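4. Notices to parents: what went out, what got read

4.1 Setting and timing

Stomach virus season in the county starts early and the health office knows it. First notice of the school year went out Sep 16, 2018, to every licensed child care center and home provider on the mailing list. Later ones followed as clusters came in, the heaviest stretch being November. We collected some 50 notices in all, counting the ones centers wrote themselves and taped to the door. The county versions were nearly identical. The center versions were not.

A word on what counts as a notice here. Anything in writing, given to parents or posted where parents would pass it, that mentioned a stomach illness in the building or in the area. Text messages counted if the director could still show them to us. Spoken warnings at pickup did not count, though they come up in the interviews (section 5), and Hourani thinks we lost a good deal by leaving them out. Probably right. No way to recover them at this point.

The household survey was mailed to 1000 addresses drawn from enrollment lists, with the consent of the centers. Follow-up postcard, one round only. Budget. Non-response is dealt with in the appendix and won't be repeated here, except to say that families who had moved during the year are badly underrepresented, and those are the same families the centers say they have the most trouble reaching.

4.2 Content of the county notices

The county text opened with case definitions. Then incubation, then a paragraph on reporting duties, then the advice. The advice was sound. It was also on the back of the sheet in every printed copy we saw, and in the emailed version it sat below a letterhead, a legal paragraph and a phone list. Parents who stopped at the first paragraph came away knowing that there was a virus and that it was reportable. Several of them took "reportable" to mean that they themselves had to call someone. The health office phones show this, a bump in calls after each mailing, mostly people asking if they were in trouble.

Exclusion rules were the part parents wanted. How long does my child stay home. The county notice gave this in hours since last symptoms, the center handbooks often gave it in days, and where the two differed the directors went with whichever was longer and did not always say so. Lowther coded these mismatches and found them in centers of every size. One director described it as "two clocks on one wall," and told us she had asked for a single rule three seasons running.

Hand washing got its own box in the county text. Soap and water, with a line saying that hand gel is a poor substitute for this kind of virus. That line was dropped in most of the center rewrites. We asked why. Usually no reason, it just went when the text was shortened to fit on one side. In a few cases the center had gel dispensers at the entrance and did not want parents to think they were useless. Understandable. But it is the one piece of advice in the notice that runs against what most families already believe, so it is the one that most needed to stay in.

4.3 Content of the center notices

Shorter, friendlier, far more uneven. Some named the room affected. Some refused to, citing privacy, and parents guessed anyway (wrongly in at least one case, which led to a family pulling out for a month). Tone ran from a cheerful "tummy bugs are going around!" to a full page in capital letters. Neither did especially well on recall.

Where the center versions did better was on the practical stuff. Bring a second change of clothes. Label the bag. Leave the stuffed animal at home. The county sheet says "shared objects should be cleaned and disinfected" and stops there, and parents did not know what that covered. Does a blanket count? A board book? Rizk's interviews are full of this. Mothers and fathers who had scrubbed every door handle in the apartment and had not thought about the toy that goes to bed with the child, or the cars that live on the living room table and get passed between cousins. Plush and hard toys sit together in most homes, and play areas look alike whether it is a center or a front room (Figure 3). A rule that treats them all as "objects" asks the parent to work out the diference alone.

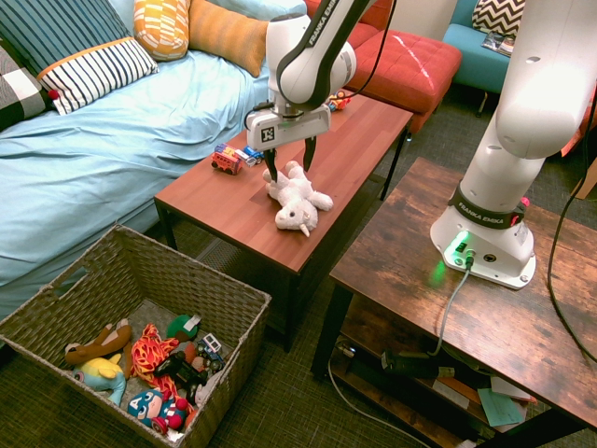
Figure 3. Plush unicorn, toy fire truck and small blue car on a low table. Soft and hard toys call for different cleaning steps.

Only a handful of the center notices split toys by type. The best of them was from a home provider on the east side, handwritten, photocopied crooked. Wipeable things get wiped, washable things go in the wash with the heat up, and anything that can't be wiped or washed goes in a closed bag until the outbreak is over. Three lines. Parents at that home could repeat it back to us months afterward, almost word for word. We would not build a theory on one provider. Still.

4.4 Recall and reported action

Of the households that answered, 85 percent remembered getting at least one notice. High, higher than we expected going in. Memory of what it said was another matter. Most could name hand washing. Fewer could give the exclusion rule in any form, and very few mentioned toys, bedding or the gel. Recall of the toy advice was concentrated almost wholly among families whose center had rewritten the county sheet.

Reported action followed recall, more or less, with one odd exception. Families who remembered nothing of the text but remembered that it came on colored paper said they had been careful "because of the yellow one." Ñahui suggests that the color alone worked as an alarm, and that the directors who had been using yellow for years had trained their parents without meaning to. We can't test it with this data. The county switched to white stock midway through the season, for cost, and did not record the date, so before and after can't be seperated.

Self-report is weak for this kind of thing and we say so plainly. People know they are supposed to have washed the toys. The interviews were friendlier ground, parents more willing to say they had skipped it, but the interview sample is small and leans toward families who liked the center they were in.

Language. County notices went out in English and Spanish. Arabic came late, after Srour raised it with the health office, and was a translation of the old text, so the first Arabic readers got the previous exclusion rule. Corrected by the next mailing. We left those households in the recall figures and out of the exclusion analysis.

4.5 What this means for the next season's text

Put the advice first. Move case definitions to the back or to a web page, they are of use to directors and hardly anyone else. One exclusion rule, in one unit, agreed with the centers before the season and printed the same way in both places. Keep the line about hand gel even when the sheet is cut down. Spell out toys and bedding by type.

The health office has objected that a longer toy section will crowd out other things. Possibly. Our answer is that the reporting paragraph could go to directors only, which frees more space than the toy lines would take. That was still under discussion when this draft was closed. Centers should also be told that they may rewrite the sheet, since most do it anyway, and given a short list of lines that have to survive the rewrite.

Whether any of this lowers case counts is outside what we measured. Cluster reports for the season are incomplete, several centers closed a room without telling the county, and the home providers report hardly at all. Section 5 takes up the interviews, starting with the directors.

Contact the authors: Srour, Hourani, Lowther, Ñahui, Rizk | Copyright the authors, all rights reserved | Back to top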